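Drying Out: Water Loss in Stored Carrots at Two Temperatures
Student project report, food storage unit

Why this topic

My family buys carrots in the big bag and half of them go bendy before we get to them. Wanted to know how much weight they really lose and if the container matters more than the temperature. The textbook says root vegetables lose water through the skin fastest when the air is dry, but it doesn't say much about bins vs bags, so that became the question.

Question

Do carrots kept in a closed plastic bag lose less weight than carrots kept in an open bin, and does putting them somewhere cold change the answer?

Background (short)

Carrots are mostly water. After harvest there are no roots pulling more in, so whatever leaves is gone. Cold slows it down. Humid air slows it down too. Old root cellars did both at once with damp sand. Leaves make it worse – they keep pulling water out of the root – so you cut the tops off first. Washing is a maybe. Some growers wash right away, some leave the dirt on till spring.

Two kinds were used. Zumer is the long thin one, sold mostly for bunching. Susia is short and fat and is supposed to be a keeper. Both came from the farm stand in Mapplebeck, picked the same morning as far as the stand could tell me.

What I did

Cut tops to the same length. Wiped off loose dirt, no washing. Sorted out anything cracked or chewed. Then split each kind into open and bagged, and split those again into the kitchen counter and the garage. The garage stays cold in January but does not freeze, I checked with a thermometer every morning before school. Weighed each group on the same kitchen scale on the first Thursday and then every Thursday after that for 3 weeks.

Bags were regular zip ones with the air pushed out. Open groups were in metal baking pans, one layer, not touching.

Results

The open Zumer group on the counter started at 1359 grams and ended at 1202. That is the worst one by a lot. By the last weigh-in you could bend them in a U without a snap. The Susia open group on the counter also lost weight but stayed stiffer, I think becuase there is less skin for the amount of carrot.

Bagged groups barely moved. The kitchen ones got slimy though, and two had white fuzz at the crown, so less weight loss is not the same as a better carrot. I did not count slime as a loss because it still weighs something. Maybe should have.

Garage, open: in between. Garage, bagged: best overall, firm and no fuzz, a few hair roots starting. Tasted fine. Sweeter than at the start but that is just me and my sister saying so.

Problems

The scale only reads whole grams. The garage door got left open one night and it was colder than I wanted. Also the pans and the bags are different in two ways, air and material, and I only meant to test one. A pan with a lid would of been a better match for the bag.

Containers in general

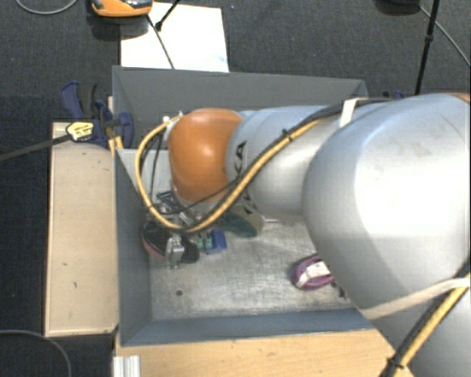
Storage people care a lot about the bin itself and I didn't think about that until I was writing this up. Wood breathes and soaks up some damp. Plastic crates have slots. Metal is easy to scrub out and won't hold mold in the grain, but cold metal can sweat when warm air hits it, and then the bottom layer sits in water. An open gray metal bin set up on a light wooden platform, like the one in the photo, has no lid to keep the humidity in, so for carrots I would want damp sand or at least a wet cloth over it. My pans had the same trouble, just smaller and shallower. Getting a bin up off a concrete floor seems worth doing in a garage too, ours is freezing to stand on.

What I would change

Use a lidded bin, a bin with sand, and a bag with small holes. Zondwood sells a storage box with a vent you can slide and I want to try one half open. Keep the humidity around 80 percent and measure it, not guess. More carrots per group. Start earlier so there is time for longer than 3 weeks, because a root cellar is supposed to work for months and I only tested the very beginning.

For now the rest of the bag is in the garage, zipped, tops off.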